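I have been going to the six-hour race at Civstead every November for long enough that the woman at the gate asks after my knees, so I hope I've earned the right to grumble a little. I'd like to grumble about the pace car. I have nothing against the car itself or anyone who has driven it. I just think we use it too much, and I think we've come to like it for the wrong reasons.
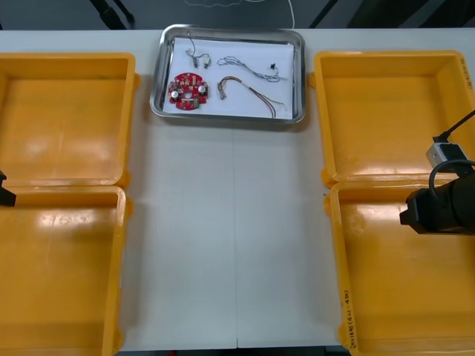
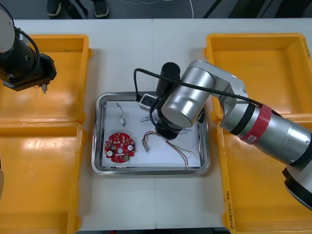
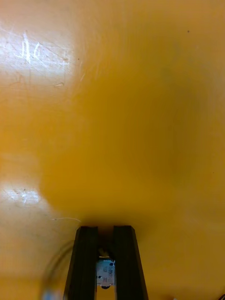 *First photo: a red circuit board and some thin wires on the paper in the tray.*

If you've never been to Civstead, it's a bumpy old road course with one long straight, a hairpin where everybody brings their folding chairs, and a back section you can only get to on foot. The field is a wonderful mess. There are little hatchbacks with more tape than paint, a few proper sports cars, and always at least one 911 that somebody's brother-in-law is terrified of scratching. They all start together and they all go around and around until it's getting dark and your coffee has gone cold twice.

Last fall the Latuheru team had built themselves a lead of nearly a lap by the halfway point. They hadn't done it with a fast car, either. Ningsih Sutanto and Renato Insaurralde were sharing it, and they were simply never wrong. They passed slower cars in the right places, they came in for fuel when the track was busy and they'd lose the least, and every lap looked like the one before it. I know that doesn't sound like much of a show, but I sat at the hairpin with my program rolled up in my fist and I was having the time of my life.

Then a hatchback stopped on the grass, well away from anything, and out came the pace car. Everybody bunched up. By the time the field was let go again, the lead that had taken three hours to earn was down to a couple of car lengths, and Jovach had a quicker car sitting right behind with fresh tires. You can guess the rest. Jovach won, and the announcer called it a thrilling finish.

Well, it was exciting, I'll grant that. People stood up. I stood up too, knees and all! But I drove home feeling I'd been sold something. It was a bit like reading a long novel and having somebody come along near the end, tear out the middle, and tell you the last chapter was better that way.

Now, I know the first thing people say, and they're right to say it. Safety comes first. If there's a driver hurt or a marshal anywhere near the racing surface, slow everybody down at once and keep them slow for as long as it takes. I'd never argue with that, and I don't know a single person at the track who would. But you can slow the cars without gathering them up. Tell every car to drop to the same low speed, wherever it happens to be, and hold its gap to the car ahead. Plenty of other series do it that way. The marshals get the same slow track to work on (and arguably a calmer one, without a long train of impatient drivers weaving to keep their tires warm), and when the green comes back out, the race picks up where it left off.

Dewanti Govindasamy and I have gone back and forth on this for years over the same picnic blanket. She thinks I'm a snob. Her view is that club racing has to fight for every pair of eyes it gets, and that a family who came out for the afternoon would like to see two cars racing each other for the win, thank you, and has no interest in a gap of a lap and eleven seconds. She also says, and this one stings, that I only started minding when my favorites were the ones losing out.

I've thought hard about that last part. I did enjoy it the year Flulelus came from nowhere after a late caution, and I'm fairly sure I wrote something gushing about it. So I'm guilty there. But I've come around to believing that even the good ones cost us something. Once a driver knows the field will probably be bunched up at some point, there's not much sense in working for a big lead early on. You save your fuel, you stay on the lead lap, you wait. I have watched teams do that very thing, and I can't blame them. It means the first four hours get sleepy, and then people say that long races are boring and need more cautions to liven them up. I don't know how you get out of that circle except by stopping.

As for the families, I'd like to give them more credit. My first long race, I was a child and I didn't understand who was winning at all. I was on my uncle's shoulders and I'd picked out a green car because it was green. I followed it all day. It finished miles behind and I was thrilled each time it came by. What kept me there was that the thing was so *long*, and the green car was still at it, and the light kept changing. You can explain that to a kid in one sentence. I've never managed to explain a wave-around to anybody.

What I'd love to see the track spend its effort on instead is helping people follow the race that's already going on. Put the gaps up on a board you can read from the hairpin. Have the announcer talk about who's due in for fuel and who's stretching it. Endang Ismail used to do this from the tower, years back, and she could make a fight for ninth place between two cars half a lap apart sound like the most important thing in the county. She'd tell you one was gaining two seconds every time by and there were twenty laps to go, and then leave you to do the arithmetic. We all did it, on the backs of our programs, and argued over the answers.

Sutrisno Tarigan told me at the fence last year that the race went 200 laps without a caution once, back when the pits were still gravel. He was in it. He finished fourth, and he could still tell me where he'd lost third, which was in traffic on the back section, with an hour and a half to go, behind somebody who didn't check his mirrors. He was a bit sore about it, I think. But it was his mistake and he'd had all those years to own it, and I noticed he told it with a good deal more relish than the Latuheru people showed in the paddock that evening, when there wasn't a mistake to talk about.

So that's my plea, for whatever it's worth from the cheap chairs. Keep the pace car for the start, where it looks lovely with its lights going. Keep it for the real emergencies, if the people in charge feel they need it. For a hatchback parked on the grass, slow everybody down where they are, go fetch the poor thing, and let us have our race back the way it was. Dewanti will bring the sandwiches either way, and she's welcome to tell me I'm wrong for all six hours.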